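Lentil loaf keeps falling apart, help before the reunion

beanpot_mel
19th July
Okay, I need the hive mind. I'm feeding my husband's family in Waltcombe and three of them are vegan, so I'm doing a big lentil and walnut loaf. I've made it twice now and both times it went to rubble the second I cut it. Tastes great! Looks like something I dropped. I'm using green lentils, oats, onion, carrot, a flax egg and a good squirt of tomato paste, baked for 50 minutes. What am I missing?

Ornomville_Cook
More flax. One flax egg won't hold a whole loaf together, I use three. And let it sit in the pan for a good while before you even think about turning it out.

gravyfirst
Have to disagree with the flax thing. I tried that and got a gummy middle (my kids called it the sponge). Mash half the lentils instead and leave the rest whole. The mashed ones do the gluing and you still get some bite.

beanpot_mel
Ooh, I haven't been mashing any of them. I drain them and in they go.

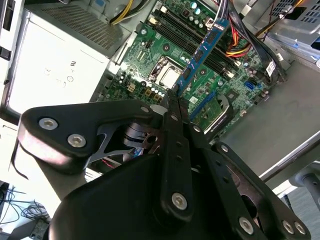 Houda Alaoui
Mel, how small are you chopping the walnuts? Mine fell to bits for years and it was the big chunks doing it, because the knife catches on one and drags the whole slice with it. I blitz them to crumbs now. Same with the carrot, grate it fine. Then pack the mix into the pan hard, right into the corners. Go in at it on a slant, tips together, like those two skinny black fingers closing in on the blue memory module up there, and keep at it along the edges with the back of a spoon. I bake mine the day before, too, and slice it cold.

gravyfirst
Cold slicing, yes. Agree with all of that except grating the carrot – it goes watery on me every time.

Ornomville_Cook
So squeeze it out in a towel! And I'm standing by my three flax eggs. Made it that way in March for a table of nine and had clean slices all the way down.

beanpot_mel
Right, test loaf tonight. Half mashed, walnuts blitzed, two flax eggs to keep the peace. Does anyone put a glaze on theirs?

Houda Alaoui
Ketchup, a little maple syrup and a splash of vinegar. Brush it on for the last 15 minutes or so.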